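Dinham hook-up wire, two-color pack: a long review of something very short on glamour

I've bought a lot of bad wire. Cheap wire is one of those purchases where you save a few bucks and then spend the whole summer with a pair of strippers in your hand muttering at it. So when Ivan Hnatiuk, who sits across from me at the shop, asked what I wanted out of the last order, I said please, just get decent wire this time, and he came back with the Dinham two-color pack. Yellow and red, thin, stranded, plastic insulation. We've been using it since April and I have opinions!

First, how it comes. You get 45 feet of each color, wound in a flat coil and held with one paper band. No spool. I knew this from the listing and ordered it anyway, and I've regretted it about once a week. The second you tear that band the coil starts opening up, and if you put it down on a bench and go answer the door you come back to a bird's nest. I tried tape (gummy), I tried a bread clip (too small), and I tried the thing where you wrap the tail around the bundle a few times and tuck it under itself, which is fine until you need a piece.

What I do now is keep each color in its own open plastic tray. It doesn't stop the tangling at all, but at least the yellow tangles with the yellow and the red tangles with the red, and you can grab an end and pull. I use the same cheap white trays I bought for screws.
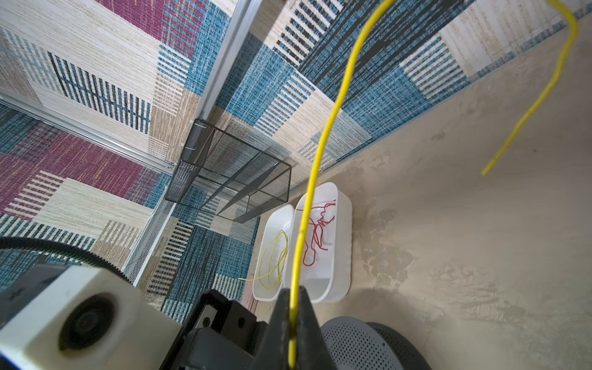
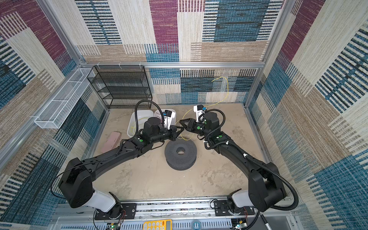 Now the wire itself, and I'm much happier on this front. The insulation strips clean. I use an old pair of Bondarchuk strippers that have been dropped more times than I'd like to admit, and even with those I get a nice square edge with no stringy bits left hanging. The Timness wire we had before was awful for that - you'd pull and the jacket would stretch like chewing gum, then snap back over the copper. With the Dinham it's a squeeze, a twist and you're done.

It also bends the way I want. It's soft enough to go around a corner without fighting you, but there's enough body in it that it makes a proper arc when you hold it up by one end. That sounds like a silly thing to care about. When you're feeding a lead through a hole you can barely see, though, you want something you can push a little. Really floppy wire just folds up on you.

Soldering is good too. The strands take solder quickly and the jacket only shrinks back a tiny bit if you linger. I lingered plenty. I did a batch of 94 short jumpers for a display project over a couple of evenings, and by the end of the second one I was not being careful with the iron, and I only had to redo 2 of them. Both were my fault.

The colors are bright and easy to tell apart under our lights, even late in the afternoon. My one wish is for a black in the pack. Red and yellow is an odd pairing if you're wiring anything with a ground, and I ended up using yellow for ground on one job, which made Hanneke Lambrechts so cross she put a sticky note on the lid. She's right, too. If you do what I did, label it.

On memory: the wire keeps its curl. If you cut a long piece straight from the coil it'll stay loopy, and you have to draw it between your fingers a few times before it lies flat. For short leads I don't bother. For anything longer than my arm I do, and it takes a minute or so.

As for the competition, Hestska sells a similar wire on proper spools, and if you go through a lot of it that's probably the smarter buy. They had an 800-foot bulk option when I looked, way more than I'll get through, and it only came in one color per box. The jacket felt a touch stiffer to me on the sample piece, but I wouldn't swear to that in court.

Would I buy the Dinham again? Yes, and I already have. Four stars. It loses one for the paper band, and if they ever put this stuff on a spool with a black to go with it I'll come back and change my rating. Oh, and get trays with rounded corners if you can find them, the wire catches less when you pull it out.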